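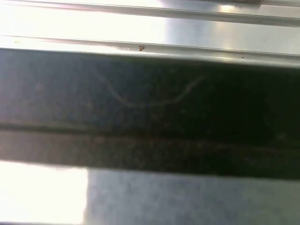

A rail is a long, straight bar fixed to a piece of furniture, a wall or a housing, where it supports, guides or protects another part. Rails are made of metal, wood or plastic. Polished metal reflects light strongly, while a matt dark surface shows dust and fine scratches more easily.

We use cookies to improve your visit. Accept | Settings

Many rails have a lip – a narrow folded edge which makes thin metal stiffer. A groove along the length can hold a sliding part or hide a joint between two surfaces.

Care is simple. The rail is wiped with a soft cloth, and the dirt in the groove is removed with a small dry brush. Hairline marks in a dark finish usually cannot be polished away without changing the shine. In her household guide, Kirsty Haslam recommends to clean the rails 2 times in a year, the first time in March.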